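Tidying a Messy Table: What Goes Where?

A table is a useful place to put things down. That is why tables get messy. A wrapper is left after a snack, a tissue is left after a sneeze, and by teatime there is no room to do your homework.

This page explains how to sort out a table like that. It is part of the Zeststead home pages for readers in the junior years.

Start with one pile

Do not try to tidy the whole table at once. Choose one small pile and look at what is in it. Most piles are a mixture. Some of it is rubbish, some of it belongs in another room, and some of it is meant to be on the table and has just been buried.

A pile in the middle of a table, with wrappers, clear plastic and a white disc in or beside it:
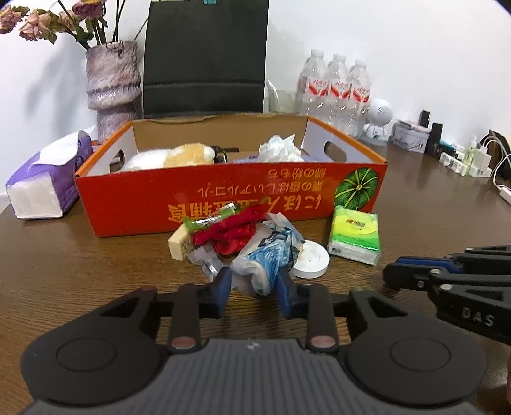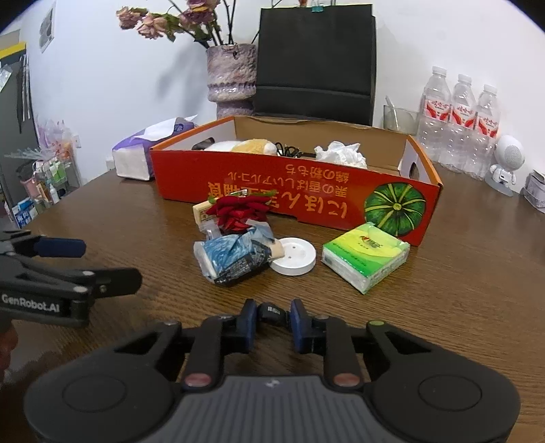
Wrappers come first. Pick up each one and check that it is empty. If there is still food inside, fold the top over and put it back in the cupboard. If it is empty, it is rubbish.

Why are wrappers so crinkly?

Many snack wrappers are made from very thin plastic film. Some have a shiny layer of metal inside, which is much thinner than a hair. The film keeps air and damp away from the food, so biscuits stay crisp. When you squash it, the film bends into lots of tiny creases. Each crease makes a little click as it snaps into a new shape, and all the clicks together make the crackling noise.

You can try a test. Scrunch an empty wrapper in your hand, then let go. If it springs open again, it is probably plastic film. If it stays in a ball, it may be foil. Rules for recycling are different from town to town -- in Drevton, for instance, film goes in a separate bag -- so ask a grown-up which bin to use.

Tissues, clean and used

A used tissue goes straight in the bin, and then you wash your hands. Paper tissues are made of short, soft fibres, and these are usually too short to be made into new paper. Clean tissues should stay in their packet or box so that they do not get dusty.

Things to keep

Use a box for anything you want to keep. A cardboard box with holes in the ends is easy to carry, as your fingers fit through them. Soft toys can go at the bottom. Small things such as clips should go in a little pot, or they will slip under everything else.

Fabric flowers do not need water, but they do collect dust. Brush them gently with a dry paintbrush. Dried flowers are more delicate, so leave them in the vase and tidy the space next to them.

Wiping down

When the table is clear, wipe it with a damp cloth. Keep the cloth well away from plugs and chargers, and ask a grown-up to move those for you.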